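The green table at Lirnholm

Wanpen Paisan will talk about tables for as long as you let her, and I let her for most of a Sunday morning. We'd agreed on half an hour.

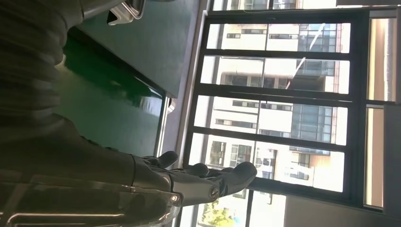
"I wanted green and I wanted it shiny," she says. "Everyone told me to go matt. Matt hides things, matt is easier on the eye. But have you ever sat at a glossy green table next to a window? The light slides right over it! I can't get bored of it."

Wanpen runs the shared workroom at Lirnholm with her friend Na-rae Baek, and the table by the window is where most people want to sit. Na-rae found it in February, at the back of a clearance warehouse belonging to Furnico, standing on its end behind a stack of office partitions. It was a dull beige then and had a leg missing.

"She rang me and said, I've found our table, it's horrible, bring the van," Wanpen says, laughing. "And it was horrible. It was really, really horrible."

The leg was replaced by Amnuay Hemmin, who lives two streets away and had some timber left over from a staircase. The colour took longer. Wanpen painted 12 sample boards and propped them up on the sill one after another, moving them along as the day went on. The first few were too blue. There was one she loved in the tin and hated by teatime.

"Green is a bit of a nightmare, because it goes grey on you. You get a cloudy afternoon and suddenly you've painted your table the colour of a pond. So I kept pushing it darker. The one we chose looks almost teal when you stand back from the glass, and then up close to the window it's properly green, like a bottle. I didn't plan that. I'd love to say I did."

What about the shine? That was five coats of varnish, rubbed down by hand in between, and she did the last one twice after a moth landed in it. She keeps a soft cloth in the drawer and reaches for it several times while we talk, without seeming to notice she's doing it.

I ask whether the reflections get in people's way. She thinks about this for a while.

"Anong can't sit there in the mornings. Anong Rungrueang, she does the fine stitching, and she says it's like working on a lake. So she comes in after two. Paweena is the opposite, she'll be there at eight with her coffee — on a mat, please, always on a mat — and she says the reflected light helps her see the underside of whatever she's got in her hands. I hadn't thought of that at all. It comes up from below as well as down from above."

The whole room cost them £3,036 to fit out, and £920 of that went on the window, which used to be painted shut and let in a draught all the same. Wanpen is as keen on the window as she is on the table. She has left the wall beside it pale and bare, and she won't hear of curtains.

"Na-rae wanted a blind. We had a small argument about the blind! I said, give it one summer. If people are squinting by August, you can have your blind."

So who won? It's August 22, 2021, there is no blind, and Na-rae, passing with an armful of folders, says only that September has low sun too.

Next on the list is a second table, longer, for the far side of the room. Wanpen has already started on the samples. She's leaning towards a deep red, and she is fairly sure about the varnish.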